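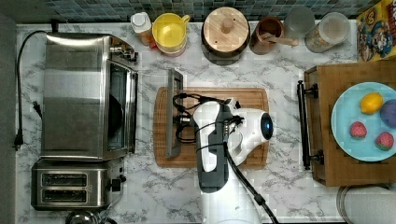

Abb. 1: Arbeitsfläche mit Miniofen und Toaster

Skripte > Konsumforschung > Sitzung 11

Haushaltsbefragungen und ihre Tücken

Gefragt wird meist: »Wie oft kochen Sie selbst?« Was als Kochen gilt, bleibt offen. Ob Toast dazuzählt, entscheidet jeder Befragte für sich, und die Auswertung tut so, als hätten alle dasselbe gemeint.

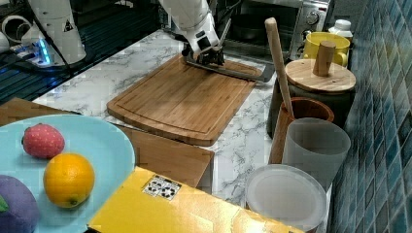 Abb. 2: Messer über dem Schneidebrett

Die Walari-Studie wirbt mit 2000 Haushalten. Beantwortet haben den Kochteil 500. Wer die übrigen sind, erfährt man nicht – bei Brendier übrigens auch nicht.

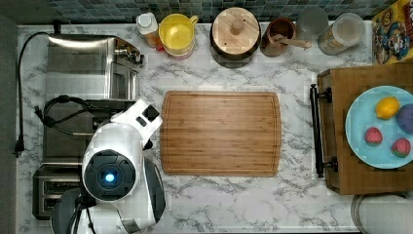 Abb. 3: Schneidebrett, Bambus

Tagebücher gelten als genauer. Mag sein. Nach 25 Tagen trägt man vermutlich ein, was man gestern schon eingetragen hat.

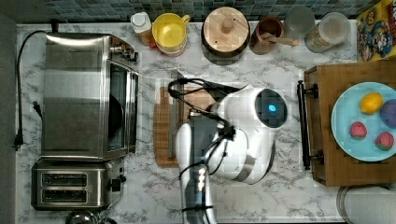
Chia-jung Kwan wandte ein, eine grobe Zahl sei immer noch besser als gar keine. Das wäre zu zeigen. Bis zum 24. April bitte Peng, Kap. 2, lesen.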